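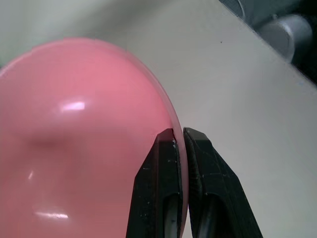 The balloon, with a pale surface behind it.

The balloon had been up for two days and had started to go soft. Anjani Tarigan pushed it off her chair and it drifted to the floor, rolled under the table and came out on the other side by the radiator.

"You could just pop it," her father said.

"You pop it."

He didn't. Jasper De Haan had come over with a box of dishes under his arm and was standing in the doorway with his coat on, waiting for somebody to tell him where to put it.

"Table," Anjani said.

He put the box down. It said Michiels on the side, which was the store in Bundham where her mother used to buy everything, from curtain rings to soup pots. The store had closed years ago. The box had been taped and retaped so many times that the corners were more tape than cardboard.

"Your aunt says these are the last of them," Jasper said. "She says if there are any more she's keeping them."

"She said that the last time."

Her father was moving out in February. The apartment in Privuna had one bedroom and a kitchen with two cabinets, and he had already been told by three different people that he owned too many plates. He had agreed with each of them and then gone on owning them. So on Saturday mornings, and on some evenings after work, Anjani drove over and they went through another box.

She cut the tape with her car key. The dishes were wrapped in newspaper and she unwrapped them one at a time and handed them to her father, who looked at each one and set it on the table. Jasper took off his coat and folded the newspaper, since no one had given him anything else to do.

Most of it was easy. There was a gravy boat with no handle. There were some saucers from a set nobody remembered. Her father said "no" to all of these and Jasper carried them out to the porch.

Then she came to the pastel ones.

"Oh," her father said.

They were the children's dishes. Anjani hadn't seen them since she was in school. She had eaten oatmeal out of the blue one every day for what felt like her whole childhood, and her brother had had the green one, and if either of them got the wrong color there was trouble. The pink plate had been for toast. It was supposed to be shared. It was never shared very well.

She put the plate down flat and set the two bowls beside it.

"Keep or go?" Jasper asked.

"Wait a minute," her father said.

He picked up the green bowl and turned it over to look at the bottom. Then he ran his thumb around the rim.

"Your brother bit this one," he said. "Here. You can feel it."

Anjani felt it. There was a small rough place. She couldn't have said if it was a tooth mark.

"He was mad about something," her father said. "Your mother had gone to Porkico to see her sister and I gave him his breakfast in the blue one, and then I gave him the green one to make up for it, and he bit it."

"Why did you give him the blue one?"

"I didn't know there was a rule."

Jasper laughed. Her father did too, a little, and put the bowl down on the plate.
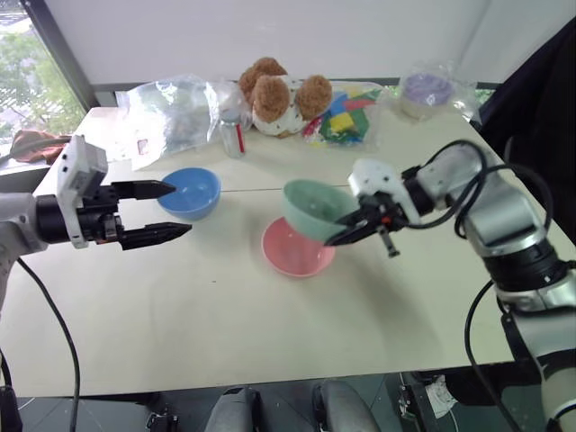 Two bowls and a plate, with the toy dog at the back by the wall.

The dog had come out of a different box. So had the bag of foam blocks. Her father had put them along the back of the table the week before and said he would decide about them later, and he had been eating his dinner in front of them ever since. Anjani had offered to take the dog home and he had said there was no hurry.

"The lady at the thrift shop says they'll take dishes," she said. "They don't want toys."

"Then that settles the dog."

"It doesn't settle the dog, Dad. It just means we can't give it to the thrift shop."

He went to fill the kettle. Jasper sat down in the chair that the balloon had been in and read a piece of the newspaper. It was so old that there was an ad for a used car for 375 dollars.

"Runs good," he read. "Needs brakes."

"I think I looked at that car," her father said from the sink.

Anjani moved the blue bowl away from the others, then moved it back. She had a cabinet full of bowls at home. She had no children and neither did her brother, who lived 12 hours away by car and had said on the phone that he didn't want anything, just throw it out, he didn't care. She took out her phone and wrote to him anyway. Found the green bowl. Dad says you bit it.

She put the phone face down and went on unwrapping. There was a butter dish, which her father kept. There was a glass pitcher, which he let go. At the very bottom were four egg cups and he stood looking at those for so long that the kettle boiled and Jasper got up to turn it off.

"I don't even like eggs," her father said.

"So, no?"

"No. Go ahead."

They drank their tea standing up. It was getting dark and there was still the hall closet to do, but none of them brought it up. When Jasper had gone out to start the car, Anjani looked at her phone. Her brother had written back.

I did bite it. Don't let him give it away.

She showed it to her father. He had to hold it at arm's length to read it.

"Well," he said.

He got a sheet of the newspaper that Jasper had folded and wrapped the green bowl in it, and wrote her brother's name on it with the marker. He wrapped the blue one next and handed it to her.

"And the plate?" she said.

"I need something to eat my toast on," he said, and took it over to the sink to wash it.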